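# Forty ways to pick up a cup

Réjean Paquette has spent 13 years teaching machines to do things his children refused to do. He says the machines are slower but hold fewer grudges.

We met at Flernside, where he runs the demonstration floor, at ten in the morning, which he called the middle of his day. He had a coffee in one hand and kept switching it to the other. Old habit, he said. After a long shift with the grippers he stops trusting whichever hand he used last.

The work is simple to explain. A person holds a pair of hand-held grippers and does some household job with them, and a policy is trained on what the grippers did. No robot needs to be in the room. Paquette came to this from remote control, where he sat at a desk and drove an arm through a screen, and he doesn't miss it.

"With teleop you had this lag," he said. "Not much. Enough that you'd reach for a mug and start apologizing to it before you got there. We had one arm, the Dolter, that took most of an afternoon to put a lid on a jar. I have the recording. I show it to new people so they know how low the bar used to be."

So is doing it by hand easier?

"Faster. Easier, I don't know. You give up your fingers. You have two curved things that open and close, and suddenly you're four years old and somebody wants you to tidy a shelf."
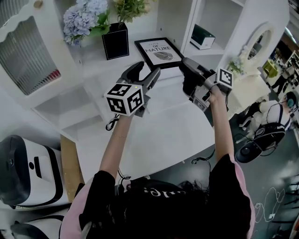

The hardest habit to break, he went on, is being clever. People get good at a task and start taking shortcuts – a nudge with the wrist, a little shove with the side of the gripper – and the robot learns the shove without learning why.

"We collected 947 demonstrations of one tidying job last January. Lovely numbers. Then I sat down and watched them, and 478 had somebody bumping the thing into place at the end. Half of my robot's education was bumping. You should have seen it set a table."

He threw out the 478. I asked how that went over with the people who had recorded them.

"I bought lunch."

New operators get a sheet of rules that Paquette wrote himself and seems a little embarrassed by. Move at the speed you'd use near a sleeping baby. If you drop something, pick it up and keep going, and mark the take. Don't talk to the objects. (The last one is widely ignored, he admits, mostly by him.)

Dropping things turns out to be useful. The Zasenano set, his current project, has a whole section of fumbles and recoveries, and he speaks of it with more affection than he gives the clean takes. "A robot that has only seen success has no idea what to do on the floor," he said.

Would he let one of his pupils loose in his own kitchen?

He thought about it for longer than I expected. "The Woldegiorgis policy, maybe. It's careful. It did 40 cups in a row for us and put every one of them down like it was evidence." He finished the coffee and looked for somewhere to leave it. "I'd put the good plates away first, though."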